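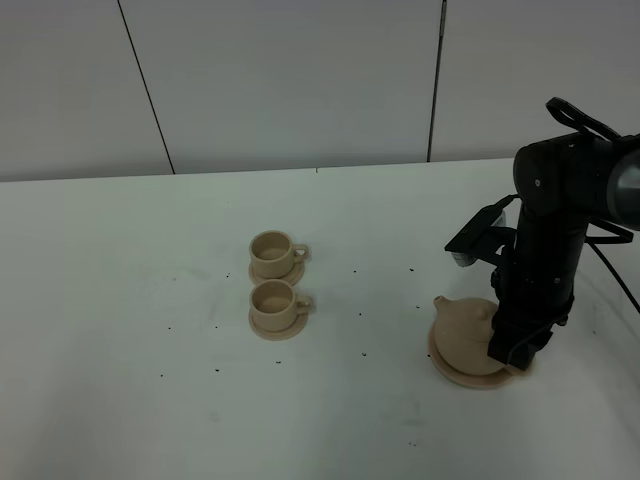
Samira Nimri wrote in to say that a robot safety rule you need a lawyer to read is a rule that ends up in a drawer, and I've been chewing on that ever since her note landed. She's right! I went looking for ours at the Mudby workshop and found it under a stack of takeout menus. Sixteen pages, and page 3 was missing.

So we started over in June. Karim Moussa and I took the old binder, two pens and a very large pot of coffee, and crossed out everything we couldn't explain to a new hire before lunch. (Karim crosses things out with real joy. I had to rescue the whole part on emergency stops.)

Most of what survived is about speed and reach. When anyone is inside the taped line, the arm runs slow, and I mean boringly slow. You tell the people near you before you press start, out loud, by name if you know it. The stop button stays within reach of whoever is running the job, and if you hand over the job you hand over the button too.

Then there's grip. We'd been setting the force once and leaving it, no matter what we were picking up, and a teapot doesn't want the same squeeze as a steel bracket. Now the force gets set for each object and written on the job sheet. Before a new object goes into regular work, it gets 100 slow picks with somebody watching. Karim thinks that's too many. The folks at Hikthorpe do 2,000, so he can hush.

We did argue over cables – I wanted them checked every morning, he wanted every Monday, and mornings won after I offered to do the first week myself. I'm still doing it, by the way.

The whole thing fits on one sheet now, taped up next to the door at eye level. Smadi has asked for a copy for their own shop, and Samira gets one in the mail this week. If she finds a word in it that needs a lawyer, I'd like to hear which one.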